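Can a machine water my plants yet?

I wanted to write about this already in October, but the month was full and I am a slow writer in English. So please take it as a late report from a curious person.

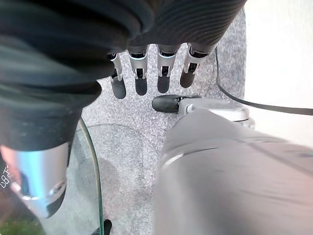

Why I went to look

My wife and I have an old agreement about chores. She cooks, I do the floors and the plants. When we travel, the floors can wait but the plants cannot, and each year I have to ask a neighbor for the key service. Last year the neighbor moved to Bretadport. So I started to read about machines that do housework, and I read too much of it, mostly in bed, until my wife asked me to stop reading the price lists aloud.

A former colleague of mine, Eusebio Montes, works now at a small company called Mokoena. They try to teach robots the work that people do at home and in small shops. He invited me to visit their office in Floscombe, which is 89 kilometers from my door. I took the early train and brought cookies.

The hand

I expected something like the claw from a toy machine. What they have is a hand with fingers and a thumb, and it is larger than I imagined. The fingers have silver middle parts with little screws at the joints, and the tips are black and round. Near the knuckles there is a thin ring of pale blue light. I asked what the light means and Eusebio explained it for quite a long time. I understood that it is good when it is blue.

The black cover on the back of the hand has fine ridges, like the rubber mat in a car. I wanted to touch it and I was allowed, after it was switched off.

The place they gave it for practice is very ordinary. Light gray carpet, white wall, a cable lying on the floor. At my home there are also cables on the floor, so I found this fair.

Glass is the difficult one

My first question was the plants, of course. Many of ours stand in glass, because my wife likes to see the roots. Eusebio made a face when I said "glass."

For a person, a glass edge is nothing special. You see a thin line with a bit of green in it, and your hand already knows the rest. For the machine, he said, most of what the camera gets through the glass is simply the carpet behind it. If the robot believes the carpet, it will push its fingers into the glass. If it believes too much in the glass, it stops in the air and waits, and then somebody must come and help. During my visit I saw more of the waiting than of the pushing, and I was glad about that.

There is also the question of how strong to hold. I asked if they cannot just tell it "gently." He said this is what they have been doing for two years.

What it can do today

I try to be exact here, because on the internet you find only films where everything goes well.

It can pick up a folded towel and put it on a shelf. It does this calmly and I would let it do this in my house.

It can take cans from a box and stand them in a row. This is for shops, and a hardware store named Jirketti has asked for a trial with it in their back room. One box took 15 minutes. I could do the same box faster, but I would not want to do it the whole night, and the machine has no opinion about the night.

It can hold a small watering can. Pouring is another matter. I saw the can go up, tilt, and come down again with the water still in it. The second time a little water came. We all said "ah" like at a firework.

With anything soft and alive it is not good yet. Moss, leaves, a stem that bends. The people in the office told me that the plants there have the hardest job of everyone.

My opinion, for what it is worth

I think the shops will have these machines before the homes. In a shop the boxes are the same today and tomorrow, and one person is there who can press the stop button. In a home the table is moved for guests, the cat sleeps on the towels, and the glass is always in another place.

The price is also not for a home. I asked for a number and did not get one. On the train back I calculated instead what I could do with 800 dollars, and the answer was a simple drip system with a timer, a good suitcase, and a dinner.

So I bought the drip system. It has no fingers and no light. It cannot see the glass either, but it also does not try to grab it.

I am still happy that I went. Eusebio promised to write me when the pouring works three times in a row, and then I will take the train again. If somebody who reads this has a robot at home for something other than the floor, please write in the comments which one and what it does all day. My wife asks also if it can clean windows.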